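Workshop Notes > Equipment Planning > August

Notes Purchasing Inventory Calendar Contacts

Two-Arm Station: Equipment Plan, August
Entered by Halina Czerwiński. Copies to K. Akyol and J. Han.

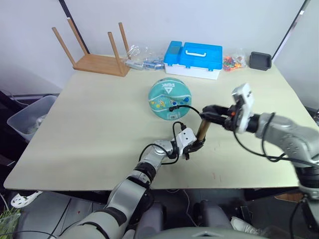

The purpose of this entry is to record what the station will require before the next order closes. Mr. Akyol has asked that all requests be listed in one place, with the cost of each.

Grippers. The present pair remains in service. One spare set of fingers is requested from Gekness at 535 for the set. The Mishra quote was lower but did not include mounting screws, and it has been set aside.

Cables. Both arms carry their cables on the outside, and at the grippers these hang in loops over the work. When a rod is held between the two grippers the slack lies across whatever stands behind it. Mr. Han proposes clips and short sleeves, 12 per arm. Omau stocks them. Cost to be confirmed.

Test objects. The teal basketball is deflated. It is to be kept as a soft object, and a second ball, fully inflated, should be bought for comparison. The rods need no addition at present. An allowance of 300 is entered for small objects of all kinds, to include a second storage box with a handle.

Table. No replacement is planned. Ms. Coşkun would prefer a darker top, as pale parts are hard to pick out against the cream surface - a mat may be enough, and she will borrow one from Fenon before anything is ordered.

Lead time on the fingers is 4 weeks. Mr. Değirmenci to obtain a written quote from Gekness and attach it to this page.

Open: who signs for the Omau order while Mr. Akyol is away.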